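Otedside Community Help > Local Government > Council and Mayor

Can a council member take a department job and keep the seat until the term ends?

Posted by Femi Ekwueme, 20 November 2018
3 replies

The mayor has moved several department heads around and has named our ward's council member, Sandro Marino, as the new head of Housing and Permits. The notice says he "will take up the post on a date to be agreed." It says nothing about his council seat.

I have three things I can't work out.

First, can he hold both? I would have thought the head of a department answers to the council, so he would be answering partly to himself. He has 18 months left in his term and as far as I can tell he hasn't said in public that he is resigning.

Second, if he does resign, who fills the seat? My neighbor says the mayor picks someone. My sister says there has to be an election. The city website has a page on vacancies but the link to the charter goes to an old version of the parking rules.

Third, does the council get a vote on the mayor's choices for department heads, or is it done once the mayor announces it?

I'm not for or against Marino. He got our storm drain looked at when I wrote to him, and I have a second request in with his office about the bus shelter on Fitton Road. I would like to know who I'm supposed to be writing to. I called the main number twice and was told both times to watch the website.

Replies

Sutrisno Mangundap (regular contributor)
Marked as most useful

I served one term on the charter review board, so I have a copy at home. I'm going by that. Check it against the one in the clerk's office, where any amendments should be attached.

On holding both: no. Section 11 says a sitting council member may not hold "any paid office or employment under the city." There is an exception for unpaid boards, and department head isn't one of those. What confuses people is the timing. Being named doesn't vacate the seat. Accepting and being sworn in to the new post does. Until the swearing-in he is still your council member, he can still vote, and his office still has to deal with your letters. That is probably why the notice is vague about the date. He and the mayor may want him in the room for the budget vote first, which the charter allows, whatever you think of it.

He should not vote on his own confirmation. The charter says a member "shall abstain on any matter in which the member has a direct financial interest," and a salary is one.

On filling the seat: your neighbor and your sister are each partly right, depending on how much of the term is left. With a year or less to go, the remaining council members appoint someone by majority vote. With more than a year to go, there is a special election, and the council may appoint a temporary member to serve until the winner is certified. The clock runs from the day the seat becomes vacant, so 18 months left today means a special election unless the swearing-in is put off for a very long time. I would expect it to be held in March with the school board ballot. That's a guess on my part, but it saves the city paying for a separate one.

The mayor doesn't appoint to the council in either case. The mayor can recommend a name and the council can ignore it. When Ilaria Sorrentino's seat came open some years back the mayor's recommendation got two votes.

On the department heads: the mayor nominates and the council confirms. The council needs five yes votes to confirm. If it takes no vote within 30 days of getting the nomination in writing, the nomination goes through by itself. So "done once announced" is wrong on paper, although it has often worked out that way when the council let the time run out. If you have a view, the time to give it is inside those 30 days. Moving an existing head from one department to another counts as a new nomination and needs its own vote. People often miss that part – I've seen a transfer go ahead without it, and it had to be redone.

For your bus shelter, write to the ward office as usual and send a copy to the clerk. Requests logged with the clerk stay open when the member changes. Requests that are only in a member's inbox may not.

Comment from Femi Ekwueme: Thank you, this is what I needed. Is the 30 days counted from the announcement or from when the council gets the letter?

Comment from Sutrisno Mangundap: From when the clerk stamps the letter. The clerk will tell you the date if you ask.

Ermanno Greco

It's all decided before it gets to us anyway. They shuffle the same people from one office to another every couple of years and call it a fresh start. Housing had a perfectly good head and now she's at Parks. Has anyone asked her what she knows about parks?

As to the question, I think he can keep both if he gives up one of the salaries. Drornomine used to have a councilman who ran the water department.

Comment from Sutrisno Mangundap: Drornomine has its own charter. Ours doesn't have a rule about giving up a salary, it bars the employment outright.

Comment from Ermanno Greco: Fair enough. My point about Parks stands. 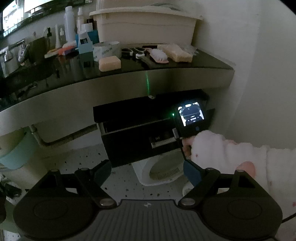 Ilaria Rizzi

Sutrisno has covered the rules. I'll add how to get hold of the papers, as I did this last year for a planning matter.

1. Go to the clerk's counter on the second floor of city hall. You don't need an appointment. Ask to see the current charter with amendments. Reading it there is free and copies are charged by the page.

2. Ask for the nomination letter. It is a public record once it has been stamped. The date stamp is on the front page.

3. Ask for the agenda of the next council meeting. A confirmation vote has to be listed by name. If it says only "personnel matters," ask the clerk whether the nomination is included.

4. If you want to speak, sign up before the meeting starts. The sheet is on the table by the door. Mine had 11 names on it and we all got to talk, but the later ones were cut to two minutes each.

You can do the first three by email too. I waited nine working days for an answer, so go in person if you can get there before they close at 4:30.

One small correction to the above. The temporary member, if the council appoints one, has to have lived in the ward for a year. I believe that was added by amendment, so it may not be in an older copy.

Comment from Sutrisno Mangundap: You're right, mine doesn't have it. I'll pick up a new one.

This question is open for replies. Sign in to add yours.

Related questions
Who do I contact when my ward has no council member?
Does the deputy mayor get a vote?
How to read the council agenda
Fitton Road bus shelter – who is responsible?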